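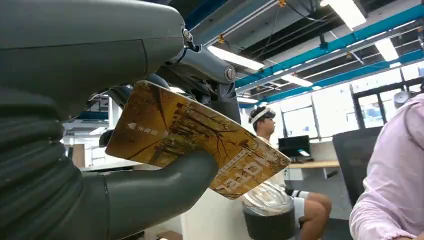
Category: Grant Updates / Games & Print Collection

Dec 7, 2023

Hi all at the Munteanu Fund,

I owe you a second report on the card and small print collection, so let me start with the number you'll want most: we have 511 items sorted, sleeved and listed. When I wrote the application I was hoping for 400 by now, so I'm pretty pleased! There's a fair bit still to do, and one part of the plan has changed since we last wrote, which I'll get to.

For anybody on your side who's new to this, the collection came to Cirkosmont in a mix of shoeboxes, cookie tins and one very heavy suitcase. It's mostly illustrated cards, the kind that come out of boxed games or were handed out as souvenirs, plus some folded programs and a few things I still can't put a name to. Your money pays for storage, for my two afternoons a week, and for getting the non-English cards read properly by somebody who can read them.

Sorting first. I began by sorting by size, which was a mistake, and I lost most of a week to it. Sets kept getting split up (one game had three sizes of card in it, who does that) and I had to go back and put them together again. Now everything goes by artwork and by back design, and size only matters when we pick the sleeve. It's slower for the first few minutes with a new box and then a lot faster.

The cards with Chinese printing are the part I've enjoyed most. A lot of them have big, light lettering laid right over the picture, and the pictures are lovely, bare branches and old-looking buildings in browns and golds. The large characters are easy to copy down. The small stuff is harder. Some cards have a tiny white triangle near one end with a short line of characters next to it, and we've been making a note of that line every time we find one, even before it's been translated. I'd like to know if it's a maker's mark or a category or something to do with how the game is played. I don't want to guess in the catalog, so for now the field just says "triangle, with text" and the text gets filled in later.

Translation is running behind. We've sent off 80 cards and have 33 back. The translator is careful and asks good questions, and I'd much rather have that than a fast job, but I did promise you half the batch by the end of December and I don't think we'll make it. Could we move that milestone to the next report? The cost per card hasn't changed.

Condition is a mixed bag. Plenty of the glossy cards are worn, mostly rubbed on the surface. I'm not cleaning anything beyond a soft dry brush. I did test a damp cloth on a duplicate (one with no text on it and a corner already gone) and it left a dull patch, so that was the end of that idea.

Glare has been a nuisance too. A glossy card held the wrong way under a ceiling light turns into one white patch, and you can't read a thing printed there. We read them tilted now, first one way and then the other, and whoever is typing waits. I bought a cheap desk lamp with a bendy neck, which came out of the supplies line, receipt attached.

Now the change I mentioned. The application said we'd use the Leris binders for everything. They're fine for the standard sizes, but the long rectangular cards bow in them when the binder stands upright, so I've moved those to flat Follach boxes with tissue between layers. The boxes cost more each and we need fewer of them, so the storage line ends up a little under. I've kept the binders we'd already bought and they're full of the smaller cards, nothing wasted.

Still to do before the next report:

Finish the suitcase. I'm down to the bottom layer, which is all loose cards with no boxes to match them to.
Get the rest of the translations back and into the catalog.
Write up the sorting method in plain words so the next person can pick it up from where I leave off.
Decide on the duplicates. I'd like to keep the best two of each and offer the others to schools, if you have no objection.

Budget sheet is attached as before. The postage line looks odd because I paid for both directions up front. Let me know about the translation milestone when you get a chance, and if any of you would like to come by and look through the boxes, I'm there both afternoons through the end of the month.

Thanks again for backing this!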